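13 Dec 2024
By Alistair Rutherford

Sutcliffe to automate drawer handling at Jaltar parts store

Sutcliffe has been awarded a contract by Jaltar to install robotic drawer handling in the small parts store at Jaltar's pump assembly plant. The installation covers 400 drawers in 11 cabinet rows and uses the Erkell two-finger gripper with control software supplied by Purolent.

Store clerks at the plant currently open, check and close each drawer by hand when a pick order comes in from the assembly line. Much of this work takes place at floor level or above shoulder height. Under the new arrangement the robot opens the drawer and the clerk takes the parts from a standing position at the counter. Clerks keep responsibility for part identification, counting and release to the line.

Drawer opening is developed in simulation before it is transferred to the plant. The control software is given a wide-angle view from the gripper and must bring the fingers into line with a small knob, close on it and pull along the drawer axis. Approach angle, lighting and cabinet position are varied between runs.

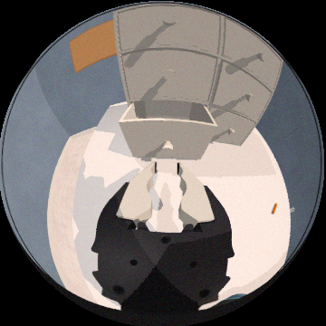

Will store clerks lose their jobs when the system goes live?
Jaltar has confirmed that all 29 clerk positions remain in place, with revised duties and a new pay grade for those who complete operator training.

Training began in November and takes 30 hours per person. It covers manual release of the gripper, restart after a protective stop, and entry of new drawer positions when a cabinet is moved. Clerks who prefer not to operate the cell can transfer to goods receiving at their present grade.

Shift patterns are unchanged. The night shift, which has run with one clerk and a supervisor on call, will have two clerks present during the first phase. Any drawer that does not open within the set pull force is left for manual handling and logged for maintenance - the robot does not repeat the attempt.

"The drawers vary more than the drawings suggest," said Alistair Rutherford, project engineer at Sutcliffe. "Runners wear and knobs work loose. The clerks know which cabinets stick, and their notes have gone into the pull force settings row by row."

The first cabinet row will be handed over after site acceptance testing. The remaining rows follow in sequence, with the store open throughout.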